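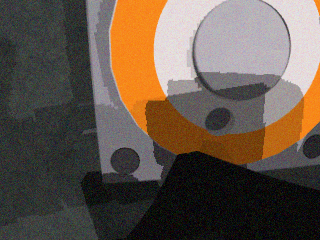
Orange ring, white middle.

Delholm council wants to put paid parking on Hisum Street and I think its a bad idea. Not evil. Just bad.

Start with the price. 15 minutes free, then you pay, and a fine of $245 if you run over. For a street with a bakery, a chemist and a shoe repair place. Who's going to risk that for a loaf of bread? I'll drive to the big centre at Trolier, where there are 300 spaces and no meters. So will you. So will the people on the council, I'd bet.

The argument for it is turnover. Workers park all day, shoppers can't get in. Fair enough, that does happen, I've done the slow lap past the post office myself plenty of times. But we already have two hour signs! They just never get checked. Send an inspector down twice a week and see what changes before buying machines.

And the machines. App only, no coins. My mum's neighbour is 81 and has a flip phone. Is she meant to ring someone? The letter we got didnt say.

Other thing. Hoekstra Road went to meters a few years back and there's empty shops there now. Maybe that's rents, maybe it's online shopping, I don't know. But somebody should find out before we copy them.

Submissions close in September. Takes 30 seconds to fill in the form, less if you're angry. Put your street name on it, they ignore the ones that dont have an adress.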